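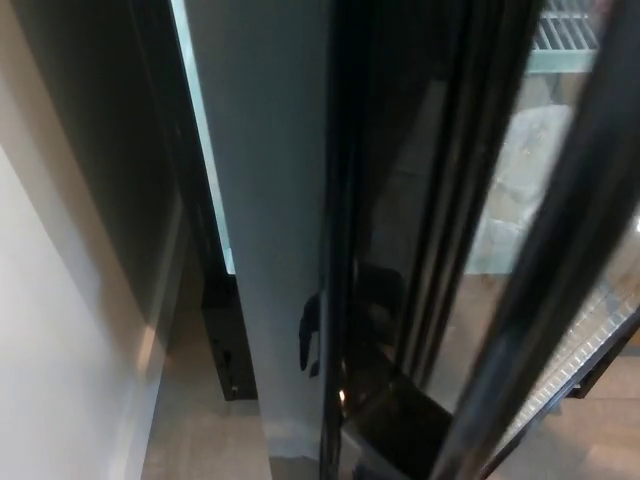

Futimham Rewi 725 Upright Glass Door Refrigerator

Item no. 3546
Finish: black
Availability: in stock at the Stadovis warehouse

The Rewi 725 is a single-door upright display refrigerator for drinks, packed lunches, dairy and other chilled goods. It suits small shops, staff canteens, hotel breakfast rooms and self-service corners where people need to see what is inside before they open the door. The cabinet is dark on the outside, with a black door frame and a black base section, so scuffs from shoes and carts show less than they do on a white unit.

Lighting

A vertical light strip runs up the inside of the cabinet close to the front edge. The light is a cool white with a slight blue tone. It lights the products from the side, so the lower shelves get a fair share even when the top ones are full. The strip has its own switch, behind the top panel, and can be turned off overnight while the cooling stays on. Replacement strips are sold as a spare part.

Door

The door is glass in a thick black frame and is hinged on the right as standard. Left-hand hinging has to be chosen when you order and can't be changed later on site. The door closes by itself from a narrow angle. Past that point it stays where you leave it, which is useful when restocking. A lock with two keys is included.

The gasket pulls out of its groove by hand and can be washed in the sink. Use warm water and dish soap, let it dry fully, then press it back in starting at the corners.

Base and floor

The base section sits at floor level and closes off the space under the cabinet. It comes away with two screws for access to the condenser. We suggest vacuuming the condenser every three months, or monthly in a bakery or anywhere else with flour in the air.

The feet adjust from the front with the base section removed. Set the cabinet level from side to side and lean it back very slightly. If it tips forward, the door will not close on its own.

Placing it next to a wall

The cabinet can stand in a corner, but leave a gap at the side and at the back for air. On the hinge side the door needs more room than the cabinet itself, so for a corner with the wall on the left, the standard right-hand hinge is the one to order. With a wall on the right, ask for the left-hand version. Check the swing against counters and walkways too - a fully open door takes up a fair piece of floor.

Specifications

Model: Rewi 725
Doors: 1, hinged
Gross volume: 725 liters
Temperature setting: 2 to 8 °C
Defrost: automatic
Control: digital, with display
Shelves: 5, adjustable, coated wire
Interior light: vertical strip, separate switch
Lock: yes
Use: indoor only

Included

Refrigerator, five shelves with clips, two keys, printed manual, level.

Optional extras

Price rail for shelf front
Extra shelf with clips
Caster set, replaces feet (adds to overall height)
Bottle divider, set of 12

Delivery and setup

Delivery is to the curb unless you pick the carry-in service at checkout. Carry-in covers ground floor rooms and buildings with a freight elevator. Measure the doorways first. The door of the refrigerator can be taken off for narrow passages, but the cabinet must stay upright.

Let the unit stand for 12 hours before you plug it in. Run it empty until the display shows the set temperature, then load it a shelf at a time.

Warranty

Two years on parts, one year on labor. Service is handled by Brerent, and more than 1000 spare parts for the Rewi line are kept in stock. Gaskets and light strips are wear parts and are covered for the first year only. Have the item number and the serial number from the inside label ready when you call.

Page updated Mar 4, 2023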